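Clostham Assembly Notices
README

What the files cover

Clostham Assembly Notices is a collection of 1,873 notices of public assembly lodged with local councils and police, along with the replies the organisers received. Each record covers one notice: a march, a vigil, a picket, a sit-in or a static rally. The collection was put together by Halim, a small legal research group, to support work on how notice rules affect the right to peaceful assembly.

The records come from published council registers and from answers to freedom of information requests. Nothing was taken from social media.

Files

notices.csv holds one row per notice. replies.csv holds one row per reply and joins to the first file on notice_id. A notice can have no reply, one reply or several. The folder called letters contains the 265 replies we were able to get in full, saved as plain text with names and addresses removed.

Main fields

notice_id: a number we assigned. It has no meaning outside these files.
lodged_month: month and year only.
kind: march, vigil, picket, sit-in, rally or other.
outcome: accepted, accepted with conditions, refused, withdrawn or unknown.
conditions: free text, copied from the reply where we have it.
ground: the legal ground given for a refusal or condition, if any.

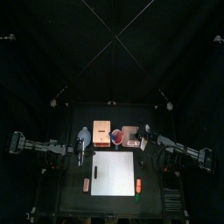 The ground field needs care. Many replies give no ground at all, and some give one that doesn't match the section of the law they cite. We recorded what the letter said and made no correction. Where two grounds were given, both appear, separated by a semicolon.

How outcomes were coded

Two readers coded each reply separately. Where they disagreed, a third reader decided. "Accepted with conditions" was used whenever the reply changed the time, route, place or sound equipment, even if the organiser had already agreed to the change by phone. "Unknown" means we found no reply — it doesn't mean the assembly went ahead.

Known gaps

Rural councils are thin on the ground here, as many keep no register. Spontaneous protests are missing altogether, because no notice was lodged for them. For both reasons the files shouldn't be used to work out how many protests took place in any area, or to rank councils against each other.

Changes in version 3

Duplicate notices from the Wostis register were removed. The old field "banned" was dropped and its entries moved to "refused". Spelling of place names was brought into line with the Flodutent gazetteer. The August records, left out of version 2 by mistake, are back in.

Use

Free for research, teaching and advocacy. Please cite the version number, and don't try to identify organisers from the letters.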